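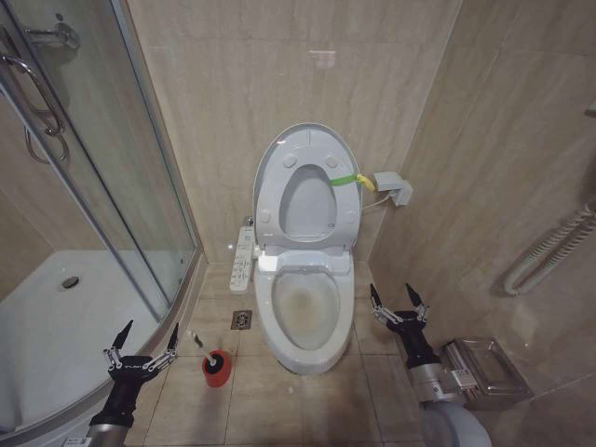 Home Projects Reports Archive Contact

Mail archive move, progress report no. 2
9 April 2024

Short one this time, we're mid-move and I've got a job running in the other window. Covers everything since the January report. Money at the bottom.

Where we are

Old mail server at Pradel still up, still taking mail for the shared boxes. All personal mailboxes now on the new host. 3445 mailboxes on the list when we started, which was more than the bid said because the bid left out the leavers. Leavers are kept as archive only, no login, searchable by the records desk.

Shared boxes not moved yet. 19 of them. These are the awkward ones: enquiries, invoices, room bookings and so on, with rules on top of rules. Some forward to each other. One forwards to itself by way of a list, and we only spotted it when the test copy filled up overnight. Fixed on the test side, live one left alone until cutover.

Calendars came over clean apart from repeating meetings with a room attached. The room drops off, the meeting stays. Grilum (the migration tool) has a patch for it and we've put it on the test box. Looks all right so far, not signed off.

What went wrong

The retention rules. We'd assumed the old server and the new one count age the same way. They don't. Old one goes by date received, new one goes by date last moved, so every message we copied across looked brand new and would have been kept years too long. Had to stop, change the rule, and re-stamp what had already gone over. Lost two weeks. Nothing deleted that shouldn't have been, we ran the full compare both sides and it matched.

Also the sending limit. New host caps us at 3000 outgoing messages an hour for the whole organisation. Fine on a normal day. Not fine when the newsletter goes out. Newsletter now goes through the Ornen relay, seperate address, own records in DNS. A few people's filters didn't like the new address at first, has settled down.

Phones. The setup guide told people to remove the old account before adding the new one, and on some handsets that takes the contacts with it. Guide rewritten, contacts put back from the server copy. Guide is on the intranet under Mail, please use that one and bin any printouts.

Still to do

- shared boxes, in two batches, invoices last so it misses the finance close
- scanner-to-email on the upper floors, still pointing at the old server by number and not by name
- journal copies for the records desk, agreed in principle, needs the storage turned on
- turn off the old server. Read only for a month first, then off
- training session for the desk staff on shared box permissions

The scanners worry me more than the shared boxes do. No list of them exists. We're building one from the server logs, anything that has sent mail in the last quarter. Ones that only get used at year end won't show up, so expect a few surprises then.

Risks

Licence on the old server's backup software runs out before the read only month ends. Antoniuk have quoted for a short extension. I'd like to take it. Running that month with no backup is not somthing I'd sign for.

Support desk load is up but coping. Most calls are passwords.

Money

On budget for the tool and the hosting. Over on staff time, all of it down to the retention problem. We can cover that from the training line if the second training day goes online, which the desk staff said they'd prefer anyway. The backup extension is not in the budget and we're asking for it as an extra. Quote sent to you under separate cover, need a yes or no before the first batch of shared boxes goes.

No change asked for on the end date. It's tight.

Next report when the shared boxes are over. Raise anything urgent by phone please, not by mail to the project box, that one's in the first batch.

Comments (3)

deskside2: Is the scanner on our landing on your list? It sends as "noreply" so might be easy to miss.

recordsroom: Can confirm the archive search works for leavers. Slow on attachments though. Is that going to get better once the journal storage is on?

mk_facilities: room bookings box, please please not during the conference week. Will send dates.

Previous report Next report Back to top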